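Help Centre > Home Care > Leather Seating

Section 4: Cleaning and feeding your leather sofa with the Brernar two-bottle kit

Welcome to the part of the guide that most people turn to first, and quite right too. If you have only just brought your sofa home, you needn't do much for the first few weeks beyond a gentle dusting, but it is a lovely habit to get into and the leather will thank you for it. Set aside an unhurried afternoon, open a window and put the kettle on – there is a fair bit of waiting between steps.

Before you begin

Check that you have the cleaner (white cap), the leather cream (brown cap), the small brush and two soft cloths. If anything is missing, write to Sebastian Dobre at our Alstead workshop, quoting part number 461, and he will pop a replacement in the post. 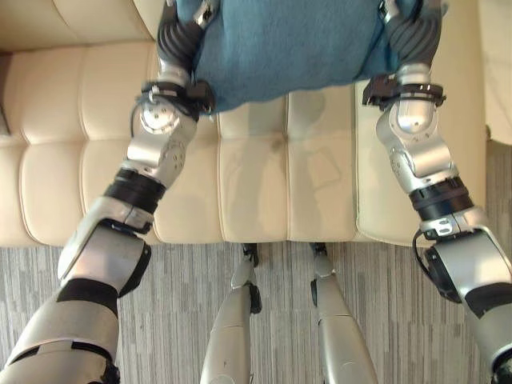 Choosing a cloth matters more than you might think, and old towels are a poor choice as the loops catch on stitching. Wash any new cloth once, on its own, without fabric softener. Fleece is a good choice for the dry wipe in step 1, and one as big as the teal-blue piece being held over the cream sofa will do a whole seat without refolding, though you will want something smaller for the damp work later on. Strong colours should be tested on a white hankie first, particularly if your leather is pale.

CAUTION: Never use washing-up liquid, baby wipes, vinegar or furniture polish. They may seem harmless on the day, but they can strip the finish over time.

Cleaning

1. Dust the whole sofa with a dry cloth, starting at the top and working down to the floor.

2. Brush out the creases with the small brush, using hardly any pressure. On a button-tufted back, go round each button in little circles, then along the deep folds between them. On channel-stitched seats, follow the line of the stitching from one end to the other, and carry on down the front edge.

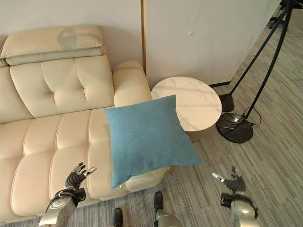

3. Shake the cleaner and put a little on a damp cloth, never straight on to the leather. Try it first on a hidden patch and leave it for 18 minutes. If the colour stays put, carry on one panel at a time.

4. Wipe each panel again with clean water and a well wrung cloth, then leave the sofa to dry by itself. Please don't be tempted by the hairdryer!

Feeding

5. Once everything feels dry, work in the cream with your fingertips or the second cloth. Headrests and arms usually want a touch more than the rest.

6. Wait 47 minutes before sitting down, then buff lightly.

NOTE: We suggest feeding the leather twice a year, with April being a nice time for the first. Refill bottles are listed under order code 896.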